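Droltetti Workplace Support / Tickets / Odlow site / Kitchen bench

Latch on white container: gripper slips off tab, lid stays shut

Status: Open, waiting on site
Priority: Normal
Opened by: Milagros Dimaculangan (Odlow, meal prep)
Assigned to: Ga-eun Joo (Droltetti support)
Bench: Brøndum two-arm, taped grid
Followers: Odlow early shift, Randudthorpe kitchen

Original report

Hello! First ticket from me, so shout if I've put things in the wrong box.

The two-arm bench has been doing our plating since May and we love it. The part it struggles with is the lidded container with the orange-red handle. The right arm comes over, finds the latch, pushes, and then about half the morning it slides off and the lid stays shut. The arm doesn't seem to know. It carries on to the next step as if the lid was up, and the left arm comes down and taps the lid. No damage, but one of us has to walk over and press stop.

Plates are fine. Peppers are fine, even the lumpy ones, which I would not have bet on. It's only the latch.

What I'd like: for it to open the lid, or failing that, to notice that it hasn't.

Milagros

Reply from Ga-eun Joo

Hi Milagros, right box, and a really clear report, thank you. I had a look at your run history. Out of the last 44 latch attempts, 8 ended with the lid closed, so a bit less than half the morning, but I can see why it feels like more when you're the one walking over.

Could you tell me three things:

1. Is the container put down by hand, and does it always go in the same spot?
2. Which way round is the handle when it goes down?
3. Has anyone changed the press force on the right arm? It should say 30 on the settings page.

Reply from Milagros Dimaculangan

1. By hand, yes. Middle of the bench. We were told "middle", so we do middle. I watched two people do it this morning and their middles are a good hand's width apart.
2. Handle to the right for me. The late shift puts it whichever way they picked it up.
3. It says 30. I haven't touched it and I wouldn't know how to!

Something I should have said the first time. Before the bench came, opening and plating was a job we took in turns, and everyone hated their turn. Wrists, mostly. Now whoever's on the bench sets out the items, starts the run and does the labels next to it, and we get to talk to each other. People have started asking for the bench slot. So I'm not complaining about it at all, I just want the lid bit to be as good as the rest.

Reply from Ga-eun Joo

That's lovely to hear, and I've passed it on to the people who wrote the plating routine. They don't get to hear this sort of thing nearly enough.

I think your answer to number 1 is most of the problem. The arm looks for the tab within a small area, and if the container is near the edge of that area the fingertip arrives at a slant and only catches part of the tab. Please leave the force at 30. Pushing harder on a badly placed fingertip just makes the whole container shuffle along.

Steps to try, in this order:

Step 1. Set the container upright in the middle of the bench with the handle on the right and the latch tab on the left. Same way round every time, both shifts.

Step 2. Put one plate either side of it. Both plates empty before you press start.

Step 3. Run at slow speed and stand where you can see the tab. Press pause when the fingertip touches it. You want the tip down on the green tab, with the left arm held back and its fingers open.

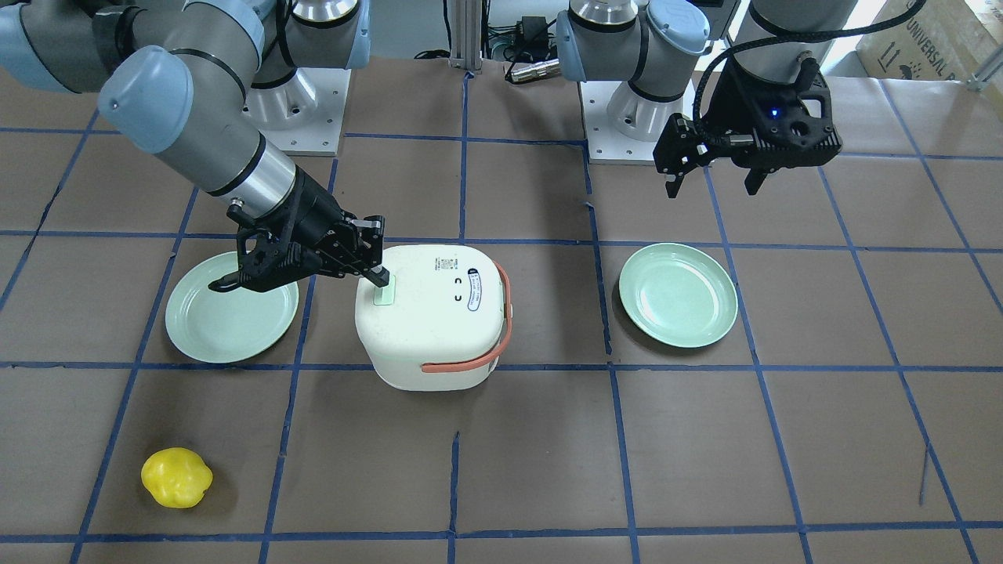 Step 4. If the tip is off the tab, move the container a little towards where the tip wants to be, go back to the start position and run it again. Don't move the container while the arm is resting on it.

Step 5. Once it lands properly, mark the four corners of the container's spot with short bits of tape in a different colour from the grid. Please don't peel up or add to the blue lines.

Step 6. On the settings page, switch on "check lid before next step". It was left off on your bench at installation, which is our mistake. With it on, the right arm waits 600 milliseconds, looks at the lid, and stops with a message if it's still down. That should put an end to the tapping.

Reply from Milagros Dimaculangan

Did all of it after the lunch rush. Took three goes at Step 4. The container needed to come forward and a touch to the left of where I'd been putting it, so my middle was the wrong middle, and I have had to admit this to the late shift.

Yellow tape corners are on. The lid check is on too. I tested it by holding the latch shut with the run on slow (I know, sorry, fingers well clear of the arm and my other hand on stop) and it stopped and put up the message. Brilliant!

Reply from Ga-eun Joo

Very pleased about the lid check. Next time please test it with a strip of tape over the latch and nobody's hands on the bench. I've added that to the help page, because you won't be the only person curious enough to try.

I'd like to leave this open until both shifts have used the new spot for a while. Could the late shift note any stop messages, with the time?

Comment from Randudthorpe kitchen

We've got the same bench and the same slipping. Can we follow these steps, or is Odlow set up differently? Our lid check is off too.

Reply from Ga-eun Joo

Yes, go ahead, same routine. Find your own spot with Steps 3 and 4 and don't copy Odlow's tape position, your arms were mounted separately. I'll switch your lid check on from here this afternoon, so expect a short pause after each latch.

Reply from Milagros Dimaculangan

Late shift log so far: one stop, at 18:20, container put down handle to the left. They turned it round and it carried on. I've drawn a little handle on the tape so we know which side it goes. Will report back.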